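Jiko Plank Wall Panel, Red Grain on Black

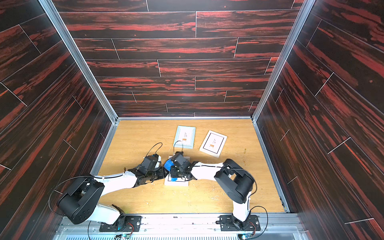

Jiko Red Grain on three walls, aluminum corner posts, light wood floor.

Item no. 1437. In stock. Ships from the Studham warehouse, order before 2 pm and it goes same day.

Printed decor panel for feature walls, shop fittings, booths, hallways. Near-black background, red-orange grain, thin white seam lines between the planks. Strong color. Order a sample first if the room is small, it does take over.

Sizes
Full panel: 2000 mm long
Half panel: cut to order, allow two extra working days
Sample piece: 100 mm square, one per design per customer

Pack
64 panels to a pallet. Single panels OK but freight is the same up to five, so worth asking the neighbors.

Fixing
Strebel panel glue or the Utumex clip rail. Glue for flat dry plaster, clips for anything wavy. Don't mix the two on one wall. Leave panels flat in the room overnight before you start. Staggered joints are part of the print so line up the seams at the ends before the glue grabs, you get maybe ten minutes to slide it.

Cut face up with a fine tooth blade. Face down chips the print. Knife is fine for sockets and small notches.

Corner posts and edge trim sold seperately. See Trims. Silver or black, black back in July.

Cleaning
Damp cloth, drop of dish soap. No scouring pads, no solvent. Marker comes off with rubbing alcohol if you get to it fast.

Not for: showers, behind a stove, outdoors. Garage is ok if its heated.

Batch note: the red shifts a little from one print run to the next. Batch code is on the back of each panel, top left. Doing one wall, order it all in one go. If you need to match an older batch send the code to Montri Kongkaew in orders and he'll check the shelf.

Returns
Full unopened packs, 30 days. Cut panels no, sorry. Transit damage: photo of the carton and the panel, same day please, to Aurelia Egger at the returns desk.

Also in this range: Gray Grain, Blue Grain, Plain Black. Green is discontinued, a few half panels left, ask for price.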